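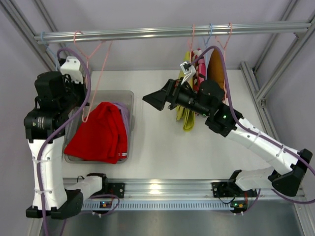

Section 5: Comparing Grippers on the Two-Arm Bench

Home | Set-up | Grippers | Cameras | Troubleshooting
4 min read

This is the fun part of the guide! Your Sang controller is talking to both arms, so now you get to find out which fingers suit your work. We like hangers and clothes for this, and a garment that is easy for one gripper can be a real headache for another.

1. Hang a few garments toward one end of the rail and leave a bare hanger at the other. Put a folded garment in the bin.

2. Press the stop button, then fit the first pair of fingers. Wedge-shaped fingers are a great place to start, as the narrow tips slide between hangers nicely.

CAUTION: Keep your hands away from the wrist joints until the controller shows HOLD.

3. Check the camera above each gripper. Open and close the fingers and make sure the tips stay in view the whole way.

4. Move each arm slowly through its full reach and watch the purple cable. It needs enough slack to arch over the wrist, with zip ties holding it to the white link below.

NOTE: If a cable pulls tight, cut the nearest tie and start over with a bigger loop. Error 3007 nearly always means a tugged camera cable.

5. Set the closing speed to 200 and run the Zonley hanger routine. Write down every miss and what kind it was: slipped off, grabbed the neighbor, or never reached the hook.

6. Swap fingers, put the clothes back the way they were, and run it again. Brian Mollel on our bench team swears by doing the bin pickup last, and I've come around to his way!

NOTE: Change one thing at a time. New fingers and a new camera angle in the same run will leave you guessing.

7. Save the log under the name of the finger set before you power down.

Next: Section 6, Camera Angles
Shares 5 | Comments 2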